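Project report, Business Communication module, December
Authors: Máté Győri and Dénes Kiss

## Topic

We looked at how a commercial vehicle maker handles a change of sales leadership. Our case is Drarkada, which sells light trucks through two dealer groups, Brodard and Csonka. The company replaced its head of sales in the spring and launched the Starkum van shortly after.

## Method

Dénes collected the press releases and dealer letters. Máté sent a short survey to fleet customers. We mailed 600 forms and also went through 862 service bookings to see which customers had moved from one dealer to the other.

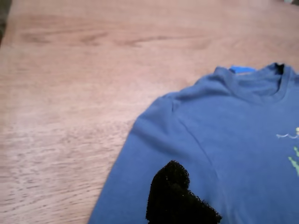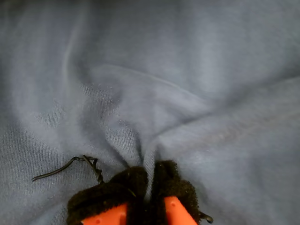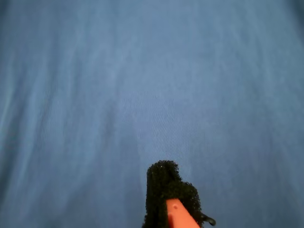 Blue fabric
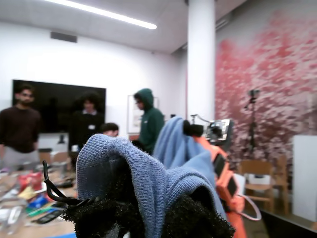 ## Results

Most fleet customers learned of the appointment from their dealer. Few had read the press release. Brodard wrote to its customers within 9 days. Csonka waited until the Starkum launch and put both items in one letter, so the new name came at the bottom of page two.

Customers who got the separate letter were more likely to know whom to call about a late delivery. The service bookings showed no clear difference between the dealers, and we can't say the letters affected repair business.

## Problems

The survey question on delivery times was badly worded and we left it out. Csonka's letter had no date on it, so we used the launch month.

## Still to do

Dénes will add the dealer letters as an appendix. The bookings table needs new column headings before we hand it in.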